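Cupboard doors have dropped and now catch in the middle
Home and Garden > Kitchens and storage

Posted by Augustina Adjei

We moved into a rented flat in Fimville in March and the tall cupboard in the hall has two doors that no longer line up. The right one sits lower than the left and they rub where they meet. I have to lift it a bit to get it closed. The hinges are the sort you can't see from outside. I tightened every screw I could find and it made no difference, if anything the rub is worse. Do I need new hinges or is there a way of moving the door back up? I have one crosshead screwdriver and no drill. The landlord is in Bresten and slow to reply, so I would like to sort it myself.

3 replies

Dela Sarpong
You probably don't need new hinges. Most concealed hinges have two screws on the arm that matter. The one nearer the door moves it left and right. The one further back, inside the cupboard, lets the door move in and out. Up and down is usually done on the plate fixed to the side wall. Some plates have slots, so you loosen the two plate screws on each hinge by half a turn, lift the door, and tighten again while somebody holds it. Others have a small cam screw that does the lifting for you.

Do the height first and the gap second. Empty the door of anything hanging on it before you start. 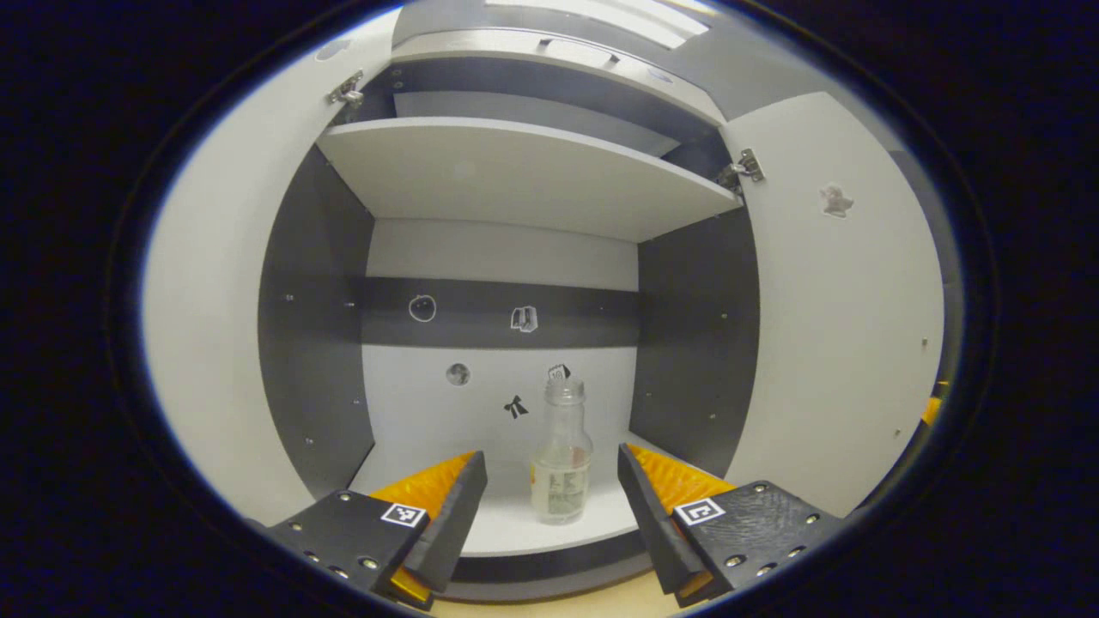 Go a quarter turn at a time and shut both doors after each change. Always adjust the top and bottom hinges by the same amount unless the door is leaning, in which case only change one of them. If a plate screw spins and never bites, the hole has worn. Take it out, pack the hole with a matchstick and wood glue, leave it overnight and put the same screw back. Mine took 15 minutes once I had stopped turning the wrong screw.

hallway_996
Check the floor as well. We had this in Semormont and the cupboard was leaning, the hinges were fine. A bit of folded card under one front corner fixed it.

Rowbotham
just buy new ones they are cheap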